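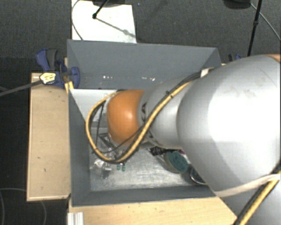
Facilities and Purchasing Team

Visit report: Segers carpet tile works, Jallholm

Four of us went to Jallholm on Thursday to see how the carpet tiles we are considering for the second floor are made. The group was Wilma MacKinnon, Teun Van Beek, Jozef Vanhove and me. We left at 7:15 and were at the gate a little before nine. Parking is across the road from the main entrance, and visitors need closed shoes.

Floarea Coman from the Segers customer office met us and went through the safety rules. Phones stay in the lockers during the tour, so what follows comes from my notes and Teun's.

We started in the yarn store. The yarn arrives on cones already dyed, and each delivery is kept together by dye lot. Floarea said most complaints about color come from mixing lots on one floor. If we order, we should take the whole quantity at once, plus spares, and write the lot number down somewhere we will find it in five years.

The tufting hall is loud and earplugs are handed out at the door. The machines push the yarn through a backing sheet in wide rows, and an operator watches for missed stitches from a walkway. One machine was stopped for a needle change while we were there. Wilma asked how long that takes, and the answer was most of a shift.

After tufting, the sheet gets its heavy backing and goes through a long oven. It was very warm at that end of the building and we did not stay. Cutting comes next. A press stamps the tiles out, and the edge trim goes into carts for regrinding. Jozef spent some time at the inspection table, where he was allowed to bend a few tiles and pull at the edges. He liked the heavier Hurnen range better than the one in our current quote.

Lunch was in the canteen. Soup, bread and a decent apple cake.

In the afternoon we looked at samples in the showroom. The Hurnen tile comes in 13 colors. We brought back 3 of them, two dark grays and a green. The charcoal hides dirt best, but Wilma thinks it will make the north corridor gloomy. Our floor needs 296 boxes including spares. Segers stocks more than 2,000 boxes of the standard colors, and the green is made to order.

Still open:
Wouter Jacobs to ask for a new price on the Hurnen range, with and without fitting.
Teun to check whether the old glue has to come off first.
Samples are on the shelf next to the Purchasing printer. Please put them back after looking at them by a window.

We were home by 5:30, with a short stop for gas.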